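Last revised July 20, 2019. These answers apply to the Drillton sorting cell at the Plenometti building only. Staff working with other Hundum cells should consult the sheet posted at the cell concerned.

## Access and start-up

### Who may start the cell?

Any member of staff or registered student who has completed the cell induction and signed the log. Visitors may watch from behind the floor line but may not operate the arm, load items or change settings. An induction completed on another Hundum cell does not carry over.

### What must be checked before power is applied?

The operator walks once around the cell and confirms the following:

- no cable lies across the path of a chair or a foot
- the table cloth is flat and reaches all four edges
- the item container sits against its stops
- the boxes are in line and do not rock when pressed
- nothing has been left on the pedestal

The walk is entered in the log with the operator's initials. An entry without initials is treated as a check that was not made.

### How long does the arm need before a session?

The warm-up program runs for 50 cycles with the gripper empty. It may be shortened on the second session of the same day, provided the controller has stayed on in the meantime. After a weekend or a holiday the full program is required.

### May the reference position be changed?

No. The reference position is stored under the profile supplied by Czerwiński and is locked. If the arm does not return to it within tolerance, stop the session and report the matter to the cell desk. Operators should not attempt to correct the offset in the task program. Corrections of that kind were found in three older programs in June, and all of them had to be removed.

## Items and boxes

### Which items are approved for the container?

The approved list is kept in the red binder. It covers balls of several kinds, plush toys, crushed and whole cans, knitted and printed cloths, building bricks and soft packaging. Glass, items containing batteries and anything with a liquid in it are excluded. Plastic bottles must be emptied and left open to dry before they are added.

### How full should the container be?

Items may stand above the rim, and cloths may be draped over the others. The container should be filled by hand and then left as it is. Please do not level the pile, and do not press items down to make room.

### How are the boxes placed?

The boxes stand beside the container with the largest one nearest the front of the table. Each is set against its tape mark and checked with the wooden gauge that hangs from the log shelf. A box that has been moved during a session must be gauged again before the next run begins, even if the movement was slight. The openings are to be kept free of tape and labels.

### Soft items sometimes slip from the gripper. What should the operator do?

First, look at the finger pads. A pad that is shiny or has lifted at a corner should be replaced, both fingers together. If the pads are in order, reduce the closing speed by one step and repeat the run. Closing force is not to be raised above the posted value for any item. Cloths are best presented with a fold upward, and thin plastic packaging with the stiff seam upward where there is one.

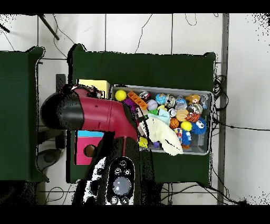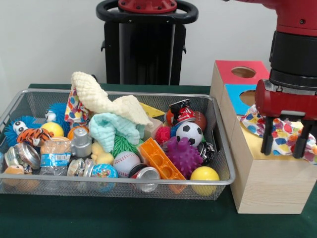
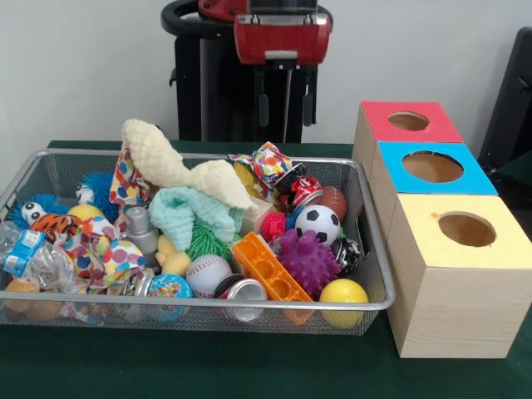
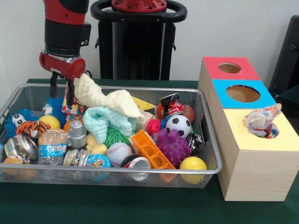 A reader of the previous version of this page wrote that the advice on closing speed had come too late in the sheet, and that on the evening shift most slipped cloths had been traced to dust on the pads before anyone thought of the speed setting at all. The same reader asked that wiping be made a step of its own, to be done before the pads are judged worn, and that the cleaning interval be given in minutes of running time. Two sessions had been lost, the message added, while a perfectly good pair of pads was being changed.

The request has been accepted. The pads are now to be wiped after every 60 minutes of running time and whenever a soft item slips.

## Care of the cell

### How are the finger pads cleaned?

Bring the arm to the service position and press the stop on the handheld station. Wipe each pad with a lint-free cloth dampened with water. Let the pads dry in the open air for a few minutes. Solvents are not permitted, including the spray used on the floor tiles.

### When are the pads replaced?

Czerwiński recommends replacement at 2000 grips or at the first visible damage. The grip counter is on the second page of the controller menu and must be reset by the person who fits the new pads. Used pads go in the tray marked for return – not in general waste.

### How are cables inspected?

The person on weekly duty follows each cable by hand from the arm to the cabinet, looking for flattened sections, tight bends and loose ties. Spare length is coiled loosely and hung clear of the table edge. Ties are to be closed finger-tight and trimmed. A cable with a damaged jacket is taken out of service the same day, whether or not the fault has affected the arm.

### How are the items themselves looked after?

Cloths and plush toys are washed at low temperature and returned fully dry. Rubber toys with fine strands shed over time, and any strand found on the table should be removed by hand before the next run. Cans with sharp edges are discarded. Replacement items are drawn from the cupboard and added to the list on the day they enter use.

## Faults and repair

### The arm has stopped with an item in the gripper. May it be taken out by hand?

Only after the stop has been pressed and the indicator on the cabinet has gone out. Hold the item from below, then open the fingers using the release in the service menu. The fingers must never be pulled apart. If an item has caught in the opening of a box, free it from the box first and from the gripper second.

### What does a repeated stop at joint seven mean?

In most cases the wrist cable has become twisted over a long session. Run the unwind program and check the ties near the gripper. If the stop returns within the same session, close the cell and hang the gray card on the cabinet door.

### Who carries out repairs?

Pads, ties and table cloths may be changed by any inducted operator. Work inside the gripper housing, at the joints or in the cabinet is reserved for the Hundum workshop. Covers fitted by Czerwiński carry a seal, and a broken seal must be reported even when no other fault is present.

### How soon will the cell be returned to use after a repair?

The workshop removes the gray card once the reference position has been confirmed and a full warm-up has been run. Booked sessions that fall within the closure are moved to the next free slot, and the persons affected are informed by the cell desk. Requests for a particular slot should be sent in writing.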